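Speaker notes — Thursday evening, main hall
Talk: "Who is in the room when it gets decided?"
Iqra Jafri

(Wait for people to sit down. The back doors bang, so give it a minute.)

Good evening, and thank you all for coming out on such a miserable night. I can see some faces from the November meeting and a good many I don't know, so welcome to everybody. I'm Iqra Jafri, I've been reading council papers for longer than is good for me, and tonight I'd like to talk about outside advisers: the people who sit beside our elected members, help to shape what gets bought and built, and whose names we very often never see.

Start with the Lotolard Road depot. Most of you will know it as the big shed past the roundabout. Last year the cabinet agreed to lease it to a firm called Flimport for 2 years, and the report that went to members ran to 70 pages. I read it on the bus, over several bus journeys I should say, and on page 61 there is one line saying that the terms were "informed by discussions with an external adviser". No name and no dates. I asked who it was. I was told, very politely, that there wasn't a list.

(Pause here. Let them mutter.)

Now I want to be fair, and please hold me to that in the questions. Taking advice is a good thing. I wouldn't want a councillor deciding on drainage without asking somebody who understands drains. My worry is about the paperwork, dull as that sounds. If an officer of the council has lunch with a supplier, it goes in the hospitality register. If an adviser has the same lunch, and then goes upstairs and talks to the cabinet member about that supplier, it goes nowhere at all.

(Sip of water.)

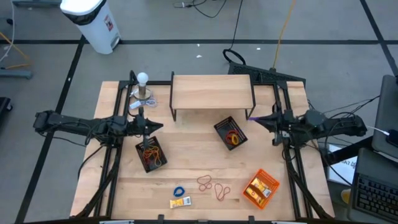
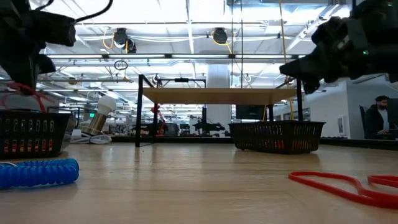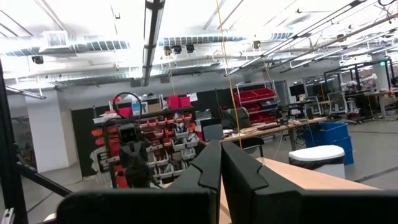
So what did I do? I wrote a letter, then another letter, and then I put in a proper request under freedom of information. It took a long while to come back, and when it did I had 1,447 emails with a great deal of black ink on them. I spent most of a spring on those emails — my kitchen table has never quite recovered — and I'd like to share what I found in them, and just as much what I didn't.

First, the meetings. An adviser attended the briefings on the depot lease and also the briefings on the Testa contract, which is the parking one. The same initials appear on both. I don't say that anything improper happened, and if anybody from the local paper is in tonight, please write that down. I say that we had a right to know.

Second, the money. Anything over 500 pounds has to be published, as many of you know. Several of these invoices came in just beneath it, so they never appeared in the monthly spending list. (Don't speculate here, however tempting. Last time I did and we lost twenty minutes.)

Third, the Skarer review. This was the internal look at how advisers are appointed. It was promised to the scrutiny panel before the summer break, then after it, and the last I heard it was "being finalised". I'd very much like to read it. I'd settle for the contents page.

(If running late, skip to the asks.)

What I'm asking for is quite small. A public list of advisers, with who pays them. A note of the meetings they attend. And the Skarer review, published in full, before the lease comes up for renewal. There are copies of a letter by the tea urn, and your ward councillor's address is on the back. Do put it into your own words if you can, they notice when they all come in the same.

Questions now. Hands up, please, and wait for the microphone.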